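Setting Up Your Tuncer Nail Drill

Okay, so this is the part of the guide I wish I'd had when I signed up for my e-file class!

1. Plug the base into the wall before you attach the handpiece.
2. Turn the collar to OPEN, slide in a practice bit, then turn it back until it clicks.
3. Set the dial to 3,000 and run it for 8 seconds in the air (away from your hair, please).

Note: if it buzzes or wobbles, switch off and seat the bit again. Mine took 2 tries. 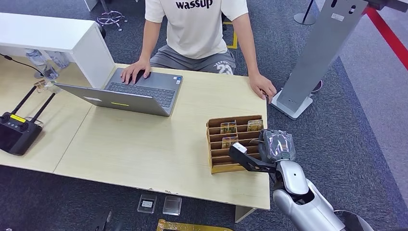
Josué Seixas wrote in to say that he goes slower still on natural nails and never leaves the bit in one spot, and I'm with him on that.

4. Work on a plastic tip first, left to right, with a light hand.

Caution: stop right away if a client feels heat. Lift off, wait, and drop the speed.

5. Switch off, let the bit stop, and take it out for cleaning. Wipe the handpiece with a barely damp cloth and keep water out of the collar.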